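My day at the Torgate film studio open day

So last October I finally did something I had been talking about for years and went to the open day at Torgate, the studio lot where they shot most of Osman. If you have been reading this blog for a while you know I have seen that show way too many times (my sister has stopped asking what I'm watching). Tickets went on sale in the summer, 3000 of them, and I got mine on my lunch break with my phone at 18 percent battery. Very stressful!

The gates opened at ten and the line was already down the road. I got talking to a lady called Hedvig Sandberg who had come by overnight train just to see Nadhirah Lubis, and we ended up going around together most of the day.

First stop was the costume building. They had the long gray coat from season one of Osman, and it is tiny! Syahrul Gunawan looks like such a big guy on screen, but Hedvig held her arm up next to the sleeve and it was a match. The costume guide told us there were 4 copies of that coat and that one got ruined in the river episode. I loved that.
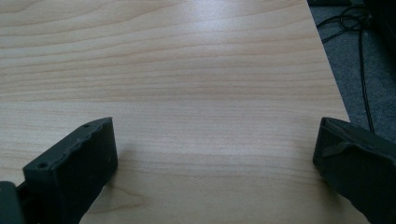
After that we had lunch, which was overpriced noodles from a truck, and then ran across the lot for the actor talk in Stage B. Sutrisno Oei was running the questions and he was funny, but he let the first one go on forever. Syahrul talked about his first acting job, a commercial where he had to fall off the same bicycle all morning. He also said he nearly turned down Osman, as he had promised to do a play that spring.

Then Nadhirah came out and the place went crazy. She is playing the lead in Ana, the new movie from Qistina Latuheru, and they showed us two minutes of it. No music on it yet, just her and an old man arguing in a kitchen – I had goosebumps. Qistina was there too but only waved from the side.

I skipped the stunt show (line too long) and went to the Joteo tent for an autograph. Got Syahrul's, missed Nadhirah's by maybe five people. Hedvig got both, and yes I am still jealous.

If you go next year, bring a hat and eat before you get there. Parking is free but it's a long walk from the far field, and the shuttle stops at five.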